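Pleler is looking for playtesters for Sinby, a mobile kitchen and delivery game set in the harbor town of Pumberg. Players run a small lunch counter, cook orders against the clock, and drive them across town by scooter or van. The game is free to download during the test and runs on Android phones and tablets.

The first closed test had 300 players and covered the cooking levels only. The second adds the driving map, the night shift mode and the upgrade shop. We have 1,000 places. Sign-up closes on Nov 10, 2024, and test builds go out in December.
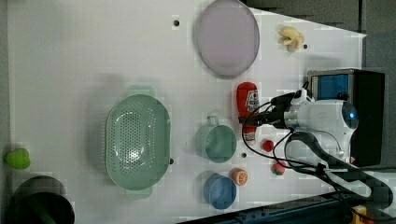
Testers get 3 builds, one after the other. Play each one for at least a few hours and fill in the short form at the end. We mostly want to hear about the controls. In the first test many players had trouble dragging food to the right dish on small screens, especially when several items sat close together. An oval plate on a white table, with a green colander and a green mug on the same surface, should be easy to tell apart at a glance, and we want to know if our versions are. The driving map needs the same kind of check: street signs, parking spots and the order list all have to be readable while moving.

You need to be 18 or older and have a device with at least 4 GB of memory. Experience with other cooking or driving games is fine but not required. Please don't post screenshots or video from the builds before release.

This is unpaid. Everyone who sends in all the forms gets the full game at launch, the Hagedorn vehicle pack, and their player name in the credits if they want it there. Progress from the test won't carry over.

To apply, use the form on the Sinby page. Tell us your device model, your Android version and which games you play most. Write "Sinby test" in the subject box. Applicants from the first test need to sign up again.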